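Idside Parts Bench
Gallery: White Housings and Small Mouldings
Updated Sunday, October 1, 2023

Our stock of wire-to-board and wire-to-wire housings is mostly white, mostly small and mostly unmarked. The lot that came in June from the Drulley clearance held 700 loose pieces in one carton with no dividers. At the time of writing 668 have been assigned to a drawer. The remainder are in the unidentified tray, and some of those may not be housings at all.

The notes set out how pieces are grouped, what is measured and what to look for before a part goes back into circulation. Series names in quotation marks on the drawer labels are ours. They describe the shape and have no standing with any manufacturer.

Drawer layout

The cabinet is the grey Prastow unit on the left wall, 71 drawers, numbered down each column. Drawers are filled by pitch first, then by number of ways, then by row count. Colour is ignored, as a cream housing and a bright white one from the same tool can be ten years apart and otherwise identical.

Single-row parts run from the top left. Dual-row parts start at the head of the third column. Anything with an odd envelope (stepped body, offset latch, flying lead guide) goes in the bottom row regardless of pitch.

Measuring pitch

Measure from the left wall of the first cavity to the left wall of the last, then divide by the number of gaps. A single gap measured with calipers is not good enough to tell 2.50 mm from 2.54 mm. On a ten-way body the same two pitches differ by 0.36 mm over nine gaps, and the calipers will show that easily.

For two-way and three-way parts, use a known header. If the cavities line up at both ends without any lean, write the pitch down and add a query mark. Plenty of drawers still have the query mark.

Record body length separately. End wall thickness varies between makers even where the pitch agrees, and a body that fits the header may foul the shroud.

Top, front and latch

Left and right mean nothing until the part has been oriented. Our convention: mating face towards you, latch or polarising rib up. Where there is no latch and no rib, put the cavity windows up. Where there are no windows either, the part goes to the tray.

Way 1 is whatever the moulding says it is. Look for a small triangle, a chamfered corner or a raised digit. On many of the cheaper bodies there is nothing, and the label should read "no way 1 mark" so the next person does not spend time looking for it.

Ledges and side tabs

Small projections at each end of a body get confused with one another. There are at least three kinds.

Friction ramps are shallow wedges that bear against the inside of a shroud. They taper along the mating direction.

Panel ledges are square-edged and stop the body passing through a cut-out. They are normally paired with a sprung tab further back.

Finger grips are the widest of the lot, often with a few moulded ridges, and do nothing electrically or mechanically beyond giving you something to pull on.

If both ends carry a projection and neither tapers, write "ledge, both ends" and leave function out of it. Two of the Drulley types were labelled as panel mount on the strength of their ledges and had to be re-bagged when neither would seat in any standard cut-out.

Cavity count

Count cavities from the mating face and again from the wire entry. The numbers should match. Where they don't, a position has been blanked for keying, or there is flash across an opening. Flash will lift with a scriber. A blanked position will not, and should not be forced.

Be wary of cavities that are only a millimetre or so deep. A row of shallow recesses along one edge can be coring, put there by the toolmaker to keep wall thickness even and stop sink marks. From directly above, coring and contact cavities look much the same at small sizes. Run a 0.5 mm wire into the end recess. If it goes through, you have a cavity. If it bottoms out, you have a spacer, a strain relief, a cover or half of something.

Contacts

Never infer the contact from the body. Tian crimp terminals were supplied with part of the Drulley stock, still on the strip, and they suit the drawers marked T on the label and no others. They will enter several of the other bodies and even appear to click. Pull each one with light, steady tension after insertion. A terminal that backs out at this stage has the wrong lance or is in upside down.

Used housings with terminals still fitted go in the bag behind the divider. Extract from the mating side with the flat tool, pressing the lance flush before drawing the wire. Where the lance is part of the plastic, lift it only as far as necessary. Once whitened at the root it has been overstressed and the body is scrap.

Material

We do not guess. Unfilled nylon, filled nylon and PBT can all present as the same white. Flame rating marks, where moulded in, are copied to the label exactly. No mark, no rating, and the part is kept for low-voltage bench leads only. The burn test is not to be done inside.

Nylon bodies that have sat through a dry winter next to the heater will be more brittle than their neighbours. Leave them out in ordinary room air for a few days before working the latches.

Cleaning and handling

Compressed air first, at low pressure and inside the mesh box. Soft brush second. Isopropyl alcohol on a swab takes off most handling grime. Avoid acetone on anything unidentified.

Small bodies should be held across the ends or the long faces, square to the jaws. Gripping on a corner puts a witness mark in the plastic and the part tends to shoot off across the bench. Pale parts that land on the floor are usually found by sweeping.

For photographs, a textured mid or pale grey background works better than white. White on white loses the edges and the outline is what most people are trying to match. Keep the row of openings towards the light.

Label format

Pitch / ways / rows / latch type / end features / way 1 mark / rating. Use a dash for nil and a query mark for doubtful. A filled-in example from the second column: 2.50 / 6 / 1 / none / ledge both ends / - / -

Date and initials are no longer required. Source is required only for new old stock.

Gallery

Small white plastic block, rectangular, top face slightly wider than the body. Ledge or tab at left and right. Faint row of small divisions along the top edge, possibly multi-pin connector housing, possibly another small moulded part. Ways not counted, pitch not taken.

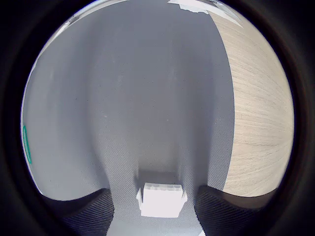 On the coring question, the wire test fails on a few sealed bodies because the rear of each cavity has a thin membrane that the terminal is meant to punch through on first insertion. I binned a whole bag as spacers before I held one up to a torch and saw the light coming through every position. Might be worth a line under cavity count. Also, for the two-way parts, I stack five or six of them end to end against a steel rule and compare with a stack of a known type. It won't give you the pitch but it does pick up a difference in body length, and that was enough to split my 2.50 and 2.54 drawers.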